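# Getting a Veteran's Stories Down on Paper

My grandfather did two hitches and came home with a footlocker, a bad knee and more stories than we ever wrote down. I kept meaning to sit with him, and by the time I had a notebook in my hand he was mixing up the bases. So when my uncle turned 85 last November I made up my mind to do it properly, and I've since helped a few other families around Lallthorpe do the same. What follows is how I go about it.

## Before you sit down together

Start with the discharge papers if the family has them. You want the dates of service, the units and the rating or job title, because those give you pegs to hang questions on. If the papers are missing, ask for a copy early, as a request can take a good long while to come back.

Then gather up anything that was carried home: letters, orders, a cruise book, a mess card, the snapshots with nothing written on the back. Pick out 5 of them and leave the rest in the box for another day. I made the mistake of spreading out the whole lot for my uncle (I was so excited!) and we never got past the first envelope.

## Asking the questions

Ask about small things first. What did the barracks smell like in summer? Who had the bunk above yours? What did you do on guard duty at three in the morning to stay awake? People who'll tell you they "didn't do anything much" will talk for an hour about the food, and once they're talking, the rest tends to come along by itself.

A few things I try to stick to:

- Keep each sitting to an hour or less, with coffee.
- Let a silence run. Count to ten in your head if you have to.
- Write down nicknames as well as real names. My uncle served under a fellow everybody called Major, who was a corporal the whole time.
- If he doesn't want to talk about something, move on and don't circle back that day.

Don't correct him on dates while he's going. You can check them against the papers later, and put your note in the margin.

## Typing it up
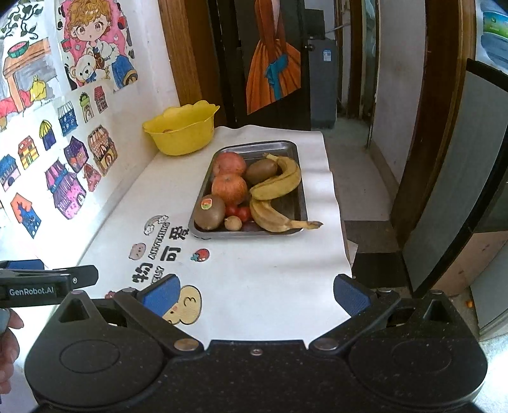

Type up your notes the same evening, while you can still read your own handwriting. Keep his words and his order, even where he doubles back. I leave in the "well, anyhow" and the cuss words too, though my aunt asked for a second copy without them.

My uncle's account came to 2,565 words after four sittings, and I'd been sure it would be three times that. Karlijn Meijer, who typed up her father's years at the Castlow depot, ended up with a good deal more, but she had his letters to work from.

When you have a clean draft, print it in large type and read it aloud to him. He'll catch things! Mine had me change the color of a truck twice and then change it back.

Date the final copy, put both your names on it, and give one to every branch of the family. Slip one in with the discharge papers as well, and pencil the names on the backs of those snapshots before you close up the box.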